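Zillberg folding policy, release 21: review

Zillberg is a bimanual cloth-folding method, distributed as weights plus a training recipe. The authors, Theophilus Appiah and Fuseini Opoku, condition the policy on a short history of gripper states as well as the current view. We retrained it on 500 demonstrations, half the 1000 they recommend.

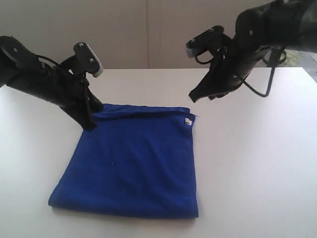

Corner acquisition is where the method earns its score. Earlier baselines, Fekell included, close both grippers on a shared timer, and a late arm then drags the fabric. Zillberg lets each arm commit separately: the left jaw can be down on the far corner of the blue towel with the right tip still clear of the cloth, and the policy treats this as a valid state. The cost is speed — the waiting arm often waits longer than it needs to.

Generalization is weaker. Thick terry folded well, thin cotton slid, and a second fold over a raised ridge was less repeatable than the first. The history window is fixed in the config and poorly documented.

Installation was routine apart from one unpinned dependency. Recommended for labs with matched arms and their own data. Anyone expecting the stock weights to transfer should wait for the September update.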